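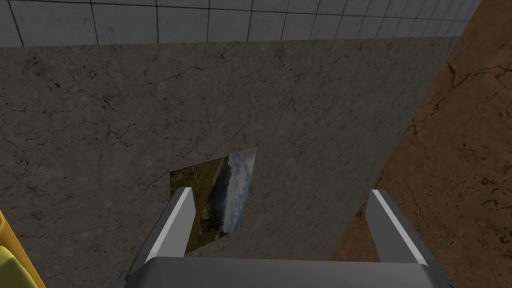 Recording a Picture Card Task by Remote Control in Simulation

These instructions are for staff and students who record demonstrations on the simulated arm at Prarnbridge. They cover one task: picking up the landscape card from the grey slab by remote control. It is assumed that you have an account, that you have completed the desk induction and that you know which button on the hand controller opens and closes the fingers.

Before you start

Log in to the recording desk and load the card task from the Skadamley menu. Wait until the slab and the tiled wall behind it have fully loaded. If the textures are missing, close the program and load it again. Do not record with missing textures, as the camera view is stored with every demonstration.

Check the following settings:

Control mode: hand controller, relative
Speed limit: 90 per cent
Recording: off
Wrist view: on, full window

Hold the hand controller in a comfortable position with your elbow supported. Press the clutch button once and move your hand slowly to the left and right. The arm should follow in the same direction. If it moves the opposite way, reset the heading from the Hubmann panel and try again.

Approaching the card

Begin each demonstration with the fingers fully open. Start recording, pause for 2 seconds, and then move. The pause gives the software a clean starting point and should not be left out, even when you are repeating the task many times.

Work from the wrist view. Bring the arm forward until the card is ahead of the fingers, and then stop and look at the angle of the card. It is seldom square to the gripper. Turn the wrist until the card lies between the fingers in the view, and correct the sideways position afterwards. Operators who try to do both together tend to overshoot and have to back away.

The left finger will often hide one corner of the card. Where this happens, judge the position from the edges that remain in sight, or raise the arm a little and look again. A short upward movement is acceptable in a recording. Long searching movements are not, and a demonstration that contains them should be discarded. 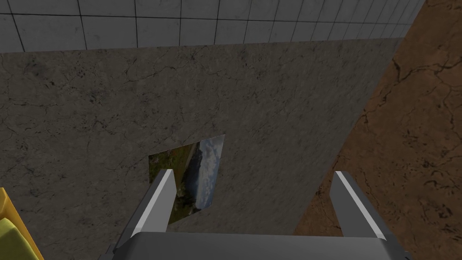

Vovgate, December

The section that follows was revised after the winter training sessions and replaces the earlier advice on lowering the arm.

Lowering and closing

Lower the arm in one steady movement. The card is thin and the slab is hard, so the last part of the descent must be slow. Release the clutch if you need to reposition your hand – the arm will hold still until you press it again.

Keep both fingers level as they come down. Pay attention to the right finger, which can easily end up past the slanting edge of the slab and over the brown ground. The slab will then stop one finger while the other continues downwards, and the grip will be crooked. If you see this beginning, raise the arm, move left and start the descent again.

Close the fingers only when the arm has stopped. Hold the button until the force reading settles, wait a moment, and lift straight up. Stop the recording once the card is clear of the slab and steady.

If the card slips, do not chase it. Stop, mark the attempt as failed and reset. Failed attempts are kept in a separate folder and are useful to the training team, provided that they are marked correctly.

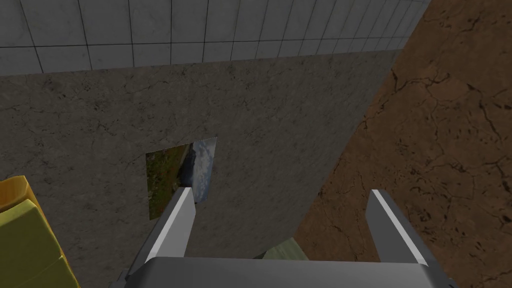
Florian Haslinger
Remote Operation Lead, Prarnbridge

Checking and saving

Play back every demonstration at normal speed before saving it. Confirm that the fingers are open in the first few moments, that the arm does not touch the tiled wall and that the card is lifted without being dragged. Minor hesitation is permitted.

The card may lie at a different angle after each reset. Please record it as you find it and do not reset repeatedly to obtain an easier position. The current set holds some 2000 demonstrations, and an earlier review found too many in which the card had been lying at nearly the same angle.

Save the file under your operator code and the attempt number. Add a note only where something unusual took place, such as a delay in the controller or a change of operator partway through a session.

Operators should take a break after each block of recordings. Return the controller to its stand, leave the program open at the Skadamley menu and sign the desk log before you go. Faults with the controller should be entered in the same log, with the time of day at which they were noticed.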